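Two Arms, One Table: Automation at Workshop Scale 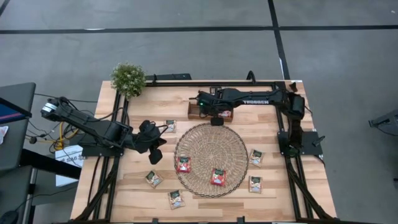
The sorting table at the Brakstead shared workshop, with both arms mounted on the extrusion frame.

Most of the work in a two-arm build is in the frame. The one at Brakstead is black aluminum extrusion, run around the edge of a wooden tabletop and carried up at the corners. Each arm bolts to its own side and reaches inward, so the middle of the table is shared territory.

That shared zone caused the first redesign. On the original layout the bases sat too close together, and the elbows met whenever both grippers went for the center. Moving one base by 42 mm cleared the conflict but cost some reach at the near corners. The builders accepted the loss.

The project is called Plunder. The task is plain: snack packets, red ones and white ones, start out on a round woven tray or on the bare wood, and the red ones go into a small wooden tray. Packets are harder than blocks. The film reflects light, the contents shift, and a finger that closes a little low pushes the packet away.

The woven tray adds its own trouble. Its braided rim stands higher than the tabletop, so a grasp height that works on wood will catch the rim. Control software, kept in a repository named Prirum, now stores 3 approach heights: wood, weave and wooden tray. Switching between them took 17 lines of code and most of December.

Cabling remains the weak point. Motor leads need slack for the full swing of the shoulder, and slack finds the floor. A drag chain was tried and removed - it stiffened the base joint enough to show up in the position error.

Next on the list is a handover, with one arm passing a packet to the other above the table. The frame will stay as it is.

Text: Stankevičius
17 shares | 3 comments
© Brakstead Workshop. All rights reserved. Contact | Back to top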